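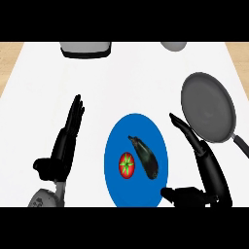
흰 식탁 위 파란 타원형 접시와 채소 두 개.

집밥 가계부를 쓴 지 한 달이 지났다. 정확히는 30일치가 모였다. 예전에도 몇 번 시도했는데 매번 일주일쯤에서 그만뒀고, 이번에는 방법을 조금 바꿨더니 끝까지 갔다. 다음에 또 할 때 보려고 적어 둔다.

시작은 지난 10월이었다. 카드 명세서를 정리하다가 식비 항목이 생각보다 커서 한참 들여다봤다. 외식은 별로 안 했는데도 그랬다. 대부분 동네 마트와 집 앞 가게에서 조금씩 산 것들이었고, 뭘 샀는지는 거의 기억나지 않았다. 냉장고를 열어 보니 답의 절반은 거기 있었다. 반쯤 쓴 두부, 물러진 애호박, 같은 간장 두 병. 그때 바로 시작했으면 좋았겠지만 이사 준비와 겹쳐서 미뤘고, 짐 정리가 다 끝난 다음에야 공책을 폈다.

처음에는 앱을 썼다. Pivumis라는 앱인데 영수증을 찍으면 품목을 나눠 준다. 편하기는 한데 나한테는 안 맞았다. 찍기만 하고 다시 열어 보지 않게 된다. 게다가 시장에서 산 채소는 영수증이 없어서 결국 손으로 입력해야 했다. 나흘 쓰고 지웠다.

그다음에 공책으로 바꿨다. 왼쪽 면에는 산 것, 오른쪽 면에는 버린 것을 적는다. 이 방식은 예전 직장 동료인 Abimbola Ajayi에게 배웠다. 산 것만 적으면 반성문이 되는데 버린 것을 같이 적으면 다음 장보기 목록이 된다고 했다. 들을 때는 그런가 보다 했는데 2주쯤 지나니 무슨 말인지 알겠더라. 오른쪽 면에 상추가 세 번 나왔다. 그 뒤로 상추는 안 산다. 먹고 싶으면 쌈밥집에 간다.

가격은 채소만 따로 비교했다. 우리 집에서 걸어갈 수 있는 곳이 두 군데인데 하나는 큰 마트고 하나는 Ekby라는 작은 가게다. 막연히 작은 가게가 비쌀 거라고 생각했는데 품목마다 달랐다. 양파와 감자는 마트가 싸고, 낱개로 사는 채소는 Ekby가 낫다. 당근 하나에 455원을 낸 적도 있다. 마트에서는 봉지로만 팔아서 한 봉지를 사면 꼭 두어 개가 남는다. 남은 걸 버리면 싸게 산 게 아니다. 당연한 얘기인데 숫자로 적어 놓기 전까지는 늘 봉지를 집었다.

한 달 동안 적은 줄을 세어 보니 산 것이 64줄이었다. 매일 장을 본 것 같은 기분이었는데 그 정도는 아니었다. 버린 것은 첫 주에 몰려 있고 뒤로 갈수록 줄었다. 마지막 주에는 식은 밥 한 공기와 대파 윗부분뿐이다. 대파는 썰어서 얼리라고들 하는데 우리 집 냉동실은 서랍이 작아서 벌써 꽉 찼다. 그 서랍부터 비워야 한다.

식단은 따로 짜지 않았다. 짜 봤자 안 지킨다. 대신 저녁에 냉장고에서 제일 오래된 것 하나를 먼저 꺼내고 거기에 맞춰 정했다. 가지가 나오면 가지볶음, 무가 나오면 국이다. 며칠은 메뉴가 좀 이상했다. 양배추찜에 카레를 얹어 먹은 날도 있었는데 먹을 만했다. 다만 같이 먹는 사람이 있으면 미리 물어보는 게 좋다. 남편은 그날 라면을 따로 끓였다.

책도 한 권 읽었다. Graziella Fiore가 쓴 부엌 살림 책인데 절반은 보관법이고 절반은 본인 할머니 이야기다. 보관법은 대체로 아는 내용이었고 할머니 이야기가 더 재미있었다. 할머니가 식료품 저장실 문 안쪽에 분필로 남은 양을 적어 두었다는 대목을 읽고 나도 냉장고 문에 종이를 한 장 붙였다. 공책보다 이쪽을 더 자주 본다. 펜을 자석에 묶어 두지 않으면 펜이 없어지니 이건 꼭 같이 해야 한다.

돈 얘기를 하자면 첫째 주와 넷째 주의 차이가 컸다. 첫째 주에는 쌀을 샀으니 그대로 비교하기는 어렵지만, 쌀을 빼고 계산해도 줄었다. 마지막 날 동전까지 맞춰 보니 1,256원이 비었다. 어디에 썼는지 끝내 못 찾았다. 아마 두부일 것이다. 그냥 '기타'에 넣고 맞췄다.

다음 달에도 계속할 생각인데 간식과 커피를 식비에 넣을지는 아직 못 정했다. 이번에는 뺐다. 넣으면 숫자가 꽤 달라질 것 같다. 혹시 따로 기록하는 분이 있으면 어떻게 나누는지 댓글로 알려 주시면 좋겠다. 공책은 문구점에서 산 줄 없는 것인데, 칸이 있는 걸로 바꾸려고 한다. 금액 줄이 자꾸 비뚤어져서 합계를 낼 때 두 번 틀렸다.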